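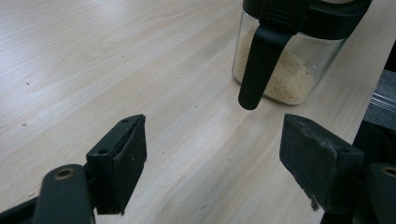
Dondero Press to publish essay collection on attention, nature and daily life

October 10, 2023

Dondero Press will release The Unhurried Shore, a collection of 30 essays on philosophy and the natural world, in March. It is the first title in the publisher's new Pivach Series, which will bring short works of contemplative writing to general readers.

The essays were written over two winters in a cabin near Forkitz, a small inlet settlement reached by gravel road. They take up old questions about the self, silence and the passing of time, and work them out through ordinary things: splitting wood, waiting for a ferry, cooking for one. Several draw on Taoist and early Buddhist texts, with sources listed at the back for readers who want to go further. 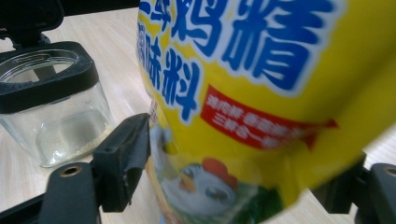
A bag of chicken essence seasoning (鸡精).

The manuscript was chosen from 1,023 submissions received during the publisher's open reading period. It also received the Ramasamy Prize for unpublished non-fiction, which includes a contribution toward editing and design costs.

"We wanted a book that a person could pick up without any background in philosophy," the publisher said in a statement. "These essays are clear and often funny, and they leave room for the reader to disagree."

The Unhurried Shore will be issued in paperback and as an e-book. An audio edition will follow later in the year. The paperback includes nearly 40 line drawings of shoreline plants, along with a short foreword on the history of the retreat journal.

The Pivach Series will publish 3 titles in its first year. The second is a study of walking and prayer, and the third is a new translation of hermit poems with facing-page originals. Cover designs for both will be released in the new year.

Advance reading copies are available to reviewers, booksellers and librarians on request. Please include your organization's name and mailing address, and say whether you would prefer a print or digital copy.

Media contact: Publicity Department, Dondero Press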